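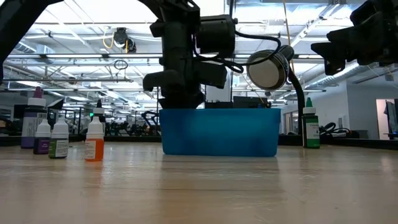
I spent most of Sunday afternoon sorting the small bottles. They had taken over the bathroom cabinet, one kitchen drawer and the shelf above the washing machine, and every time I opened a door something fell out.

Most of them come from travel. I buy a little bottle of shampoo before a trip, use a third of it, and bring it home again. Then before the next trip I can't find it and buy another. Add the samples my sister Selina gives me and the food coloring from two birthday cakes, and you get the state I was in.

I started by putting everything out on the kitchen floor on an old towel. I threw out anything I couldn't identify. If the label had rubbed off and the smell didn't tell me, it went. I also threw out a hand lotion that had separated, and a mouthwash I remember buying for the drive to Prilunport, which was the summer before we moved.

What stayed got wiped with a damp cloth and sorted by where I use it: bathroom, kitchen, travel bag. I tried sorting by size first and gave up after ten minutes. It looked good but I would never have kept to it.

The plastic bins made the biggest difference. Before, I had the bottles standing loose on the shelf, and getting to the back row meant moving the front row. Now I pull the whole bin out, take what I want, and push it back. See-through bins are worth getting even if the color is not what you would have picked. I can tell from outside if one is getting full.

A few things I would do the same way again:

Small bottles stand up better in a bin that is a little too tight. In a wide one they tip over as soon as you slide it.

Anything that could leak goes in its own bin. I had purple hair toner run down the inside of the cabinet in July and there is still a mark on the wood.

Write the date you opened it on the bottom of the bottle. I use a laundry marker. It comes off with rubbing alcohol when you want to refill.

Measure the shelf first. I didn't, and one bin is 2 cm too deep, so the cabinet door won't shut on it. That one now lives under the sink with the sponges.

Ursina Plattner wrote to ask what I do about caps that crack. I keep spare ones in a jar, but they rarely fit anything. For travel I've gone over to 200 ml bottles with a flip top for the car and smaller ones for flying. The flip tops last longer than screw caps for me, though Reto says he has the opposite experience and he travels more than I do.

The cabinet has been in order for three days now. The drawer in the kitchen still has the cake things in it and I haven't decided where they go. There is also a box in the hall with batteries, shoe polish and old keys, and I'd like to get to that before the weekend.

Last updated: 2025-10-08

Contact: Flurina Aebischer | © Flurina Aebischer | Back to top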